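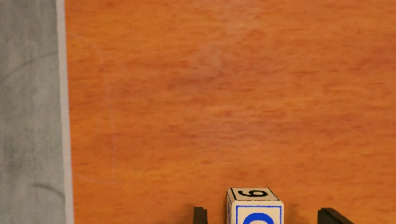
11th November

Varnish, batch three, with the Kerka resin. Trudy Katene asked me to write more than last time, so I write more. She is right that my April pages are only weights and one word, "good", and now I cannot say what was good.

## Weighing

Jar with lid: 393 g. Jar with lid and resin: 436 g. So 43 g of resin, a little under what I wanted, but the bag was finished. I took the oil down in proportion and did not open the new bag, which comes from another delivery and is darker.

The resin was broken in the mortar and sieved once. The pieces that stayed in the sieve I broke again. There was bark in it, also some grey crumbs that do not crush and do not smell. I picked out what I could see.

## Dissolving

Spirit added in two parts, the second after lunch. I turned the jar by hand every time I passed it. The first hour it makes one lump at the bottom, like toffee, and one believes that nothing will happen. By the afternoon the lump was soft at the sides and I could push it with the glass rod. I kept it away from the heater this time. With batch two I put the jar near the heater to be quick, and the lid was stuck so well that Trudy had to cut it.

Filtered through the old cotton, folded double. Slow. The paper filters from Sutcliffe are better but they block with this resin after a few spoons, and I have only one packet left.

Colour in the jar: light honey. Colour on the glass plate: almost none.

## Test strips

Six strips of beech and two of pear from the offcuts box. All sanded to 300 (the Sutcliffe sheets, not the green ones), wiped with a cloth, numbered on the back in pencil.

- 1 and 2: one thin coat, brush
- 3 and 4: two coats, brush, one hour between
- 5: pad, with one drop of oil
- 6: pad, no oil
- 7 and 8 (pear): same as 3 and 4

Strip 6 dragged badly. I could feel the pad catch in the middle of the stroke, and where I stopped there is a ridge. I did not repair it, it should stay as a warning. Strip 5 went very nicely. On the pear the grain became darker than I like, close to brown, but Trudy prefers it so. For the Mollville chairs it is her decision.

Brush marks on 3 are visible if you hold the strip against the window. On 4 they are less, and I think I only had less on the brush. To repeat.

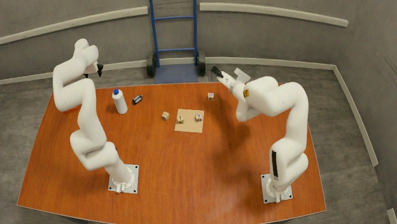

## Smell and tack

After three hours all the one-coat strips could be touched with the back of the finger. The two-coat strips still took a print at the thick end. The smell is stronger than batch two — more pine, less spirit. My wife will complain about my pullover.

Strip 5 was still a bit greasy. It can be my drop was a big drop. Next time I count it with the pipette.

## To do

- Scratch test with the fingernail and then with the coin, tomorrow before anybody moves the strips
- Write to Sistov and ask if the resin can be sent already sieved, and what is the price for it
- Weigh the full stock bottle again. The label says 1026 g but it is from before I poured out the sample for Trudy
- New cotton
- Find the lid for the small mortar

Trudy, if you read this before I am in: please leave strips 1 to 4 flat and do not stack them. You can take 7 and 8 to compare with the chair leg, only put them back with the number down. The brush is standing in spirit in the tall jar, it does not need washing yet.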